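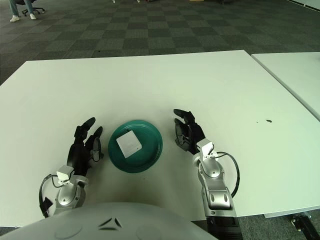 By Karla Aguirre
Mon 3 April

Liette Wong took over the school choir at Brisberg in December, when it had four regular singers. It now meets before class on two mornings a week.

"I didn't hold auditions," she said. "I asked the homeroom teachers to read out a note."

The school has 370 students, from first grade up. Wong picks hymns with short verses so the youngest can learn them by ear — the older ones take the harmony.

Eliseo Zepeda, an eighth grader, reads the psalm at services. "I practice it at home the night before," he said. "My sister times me."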